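Reading the Village Film: A Study of Three Features by One Production Company

Student project report, Film History and Criticism
Department of Media Studies, Truddale College

1. Purpose of the project

The project set out to examine how a small production company handled the village drama over a run of three low-budget features, and to ask whether the films share enough in story, setting and style to be treated as a group. The company chosen was Khoury Pictures, which made short second features for regional cinemas and whose surviving prints are held in the college film library. The films studied were The Road to Irnila, Prarnia Station and The Miller's Account.

The subject was approved in the fall term and the viewing was completed by June. The report covers the method used, the findings for each film, and the points on which the evidence was too thin to support a firm view.

2. Method

Each film was viewed twice. The first viewing was without interruption and was used to record the plot, the main performances and the general impression. The second was made with the sound reduced and was used to log every change of shot. The log recorded the length of the shot, the distance of the camera from the main figure, and whether the camera moved. Dialogue was transcribed only where it was needed for the discussion.

A short survey of reviews was also carried out. The library holds 260 clippings relating to the company, most of them brief notices from local newspapers. Many repeat the wording of the publicity sheets and were set aside. The remaining notices were read in full and sorted by film.
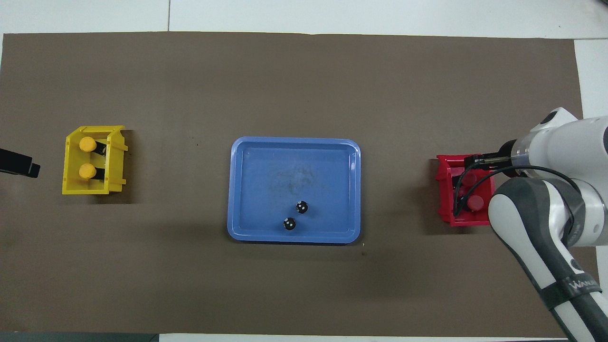 Figure 1. Yellow, blue and red containers on the work mat, with a robotic arm at right.

3. Findings

3.1 The Road to Irnila

The first film runs 52 minutes and tells of a schoolteacher who arrives in a hill village to find that the post she was promised has been given to someone else. She stays on as a lodger at the inn and is slowly drawn into a dispute over the use of a footpath. The plot is slight, and several scenes at the inn repeat information the audience already has.

The strength of the film is in its outdoor work. The walk from the bus stop to the village is filmed in long takes, and the director is willing to let the teacher become a small figure against the hillside. The indoor scenes are less assured. They were made on a single set, and the camera generally stays at the same height and distance whatever is being said. Reviewers at the time praised the lead performance and said little about anything else.

3.2 Prarnia Station

The second film is the best known of the three and the only one to have been shown again in recent years. A stationmaster learns that his branch line is to be closed and keeps the news from his family for the length of a weekend. Nearly all the action takes place on the platform and in the rooms behind it.

The shot log shows a clear change in practice. Shots are shorter on average than in the first film, and there is much greater use of close views in the family scenes. The supper on Friday evening, in which the stationmaster almost tells his wife and then asks for the salt, is built almost entirely from faces. The scene has no music. It remains the most effective passage in any of the films studied, and it was singled out in several of the notices.

The weakness lies in the subplot concerning the porter and a missing parcel. It is introduced early, dropped for much of the film and settled in one line of dialogue. The shooting script in the library contains two further scenes for the porter, neither of which appears in the print. It could not be established whether these were filmed.

3.3 The Miller's Account

The third film returns to the story pattern of the first, with an outsider drawn into a local quarrel. In this case the outsider is an auditor sent to examine the books of a mill. The tone is lighter, and the supporting cast is given a good deal of comic business. Some of it works well, particularly the scenes with the miller's sister, who answers every question about money with a question about the weather.

The film is uneven in pace. The middle section depends on the audience following a series of entries in a ledger, and the ledger is shown too briefly to be read. A voice-over was used to cover the difficulty. It is heard only in this section, and the change is noticeable.
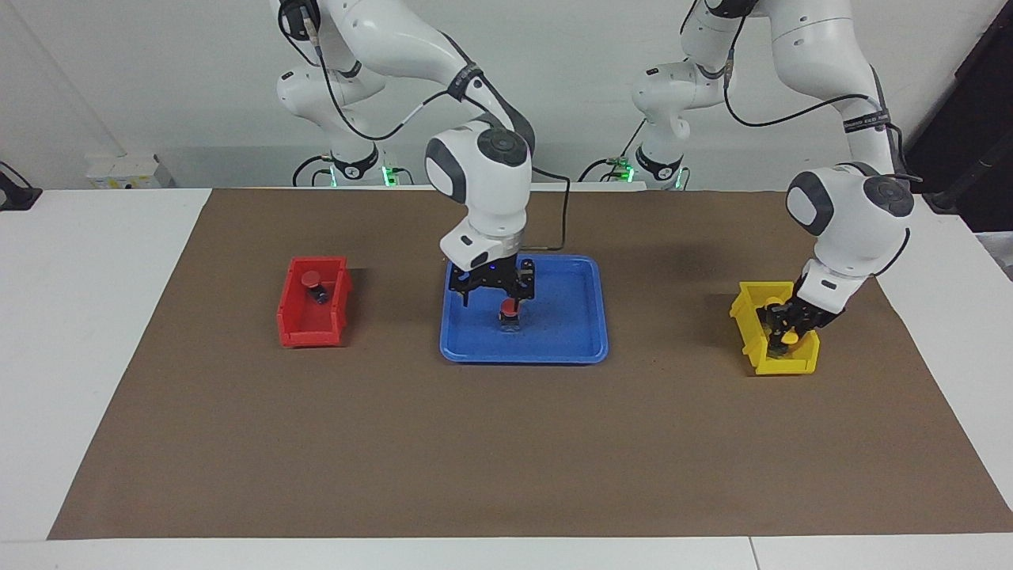
By Teresa Ó Conaill
Media Studies, Final Year

4. Discussion

The three films have a number of features in common. All open with an arrival or the threat of a departure. All place the decisive conversation at a meal. In each, the village is presented as a place with its own rules, which the main character must learn before the plot can be settled. These points support treating the films as a group.

The differences in style are harder to explain. The move to closer and shorter shots in Prarnia Station was not carried forward, and The Miller's Account is nearer in method to the first film. One possible reason is the change of editor, as the credits list a different name for the second film only. Another is the subject itself, as a story about a secret kept within a family would invite closer attention to faces. The evidence available does not allow a choice between the two.

The combined log contains about 1,000 shots. This is enough to compare the three films with one another, but it would be unwise to draw wider conclusions about second features of the period without a similar log for films by other companies.

5. Limits of the study

The print of The Road to Irnila is worn, and there are jumps at the reel changes. Shot lengths at those points were left out of the averages. The sound on The Miller's Account is poor in the final reel, and part of the closing exchange between the auditor and the miller could not be transcribed.

No production records were found beyond the one shooting script. Statements in the clippings about budgets and shooting schedules could not be checked and have not been used.

6. Further work

A log of the company's two crime features would show whether the style of Prarnia Station was tried elsewhere. The porter scenes in the shooting script also deserve separate study, and a transcript of them has been placed with the project file in the film library, where it may be consulted on request.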